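Wooden alphabet blocks on a dark wood floor: are they really scratching it?

Posted by Fanni Pálfi, September 27, 2020
9 comments | 14 shares

My sister gave us a set of wooden alphabet and number blocks, and they live all over the living room floor. The floor is dark brown wood with a bit of a shine. My mother-in-law swears the blocks are ruining it and wants me to buy a Zeslow play mat, the big one. I have my doubts. When the sun comes in low I do see fine lines in the finish, but they were there in April, before we had the blocks, and half of them could be the grain for all I know. Has anyone got real proof that plain wooden cubes do any harm? Or is it just something people repeat to sell mats?

Conthorpe_Dad
Yes they scratch. Get the mat. We had a lovely floor once.

Larnness Joiner
I'd want to know what "ruining" means before spending anything. I've sanded and refinished floors for a living and I can't remember one where a child's blocks were the main trouble. Chair legs, yes. Grit off shoes, definitely. A block being pushed along on top of grit will mark a floor, but so will a sock with your weight in it.
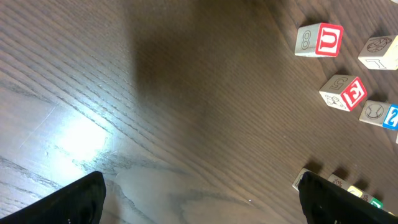
Try this before you listen to anyone, me included. Pick a corner behind the sofa, wipe it clean, and rub one of the blocks back and forth over it with your hand, fairly hard. Wipe again and look at it from low down with a torch. If there's no new mark, it isn't the wood doing it. Check the corners of the blocks too, as a chewed or splintered one is a different matter and wants a bit of fine sandpaper.

What blocks can do is dent. Dropped from a toddler's height I wouldn't worry. Thrown off a table onto a softer wood, you might get a small nick. On a dark floor any mark shows up pale, so people notice it more. And glare from a window makes every floor look worse than it is.

Sweep more often. That's free.

pongsiri_fan
Don't agree about the sweeping, our vacuum did more damage than any toy (hard wheels). I used the Pongsiri floor polish and it filled in the light scratches for a while. The bottle says it lasts 300 days, which I don't believe for a minute. Ours looked dull again well before that. Also the mat my neighbour bought left a square where the floor underneath was a different colour, so ask your mother-in-law about that one.

Contact us | Copyright 2020 | Back to top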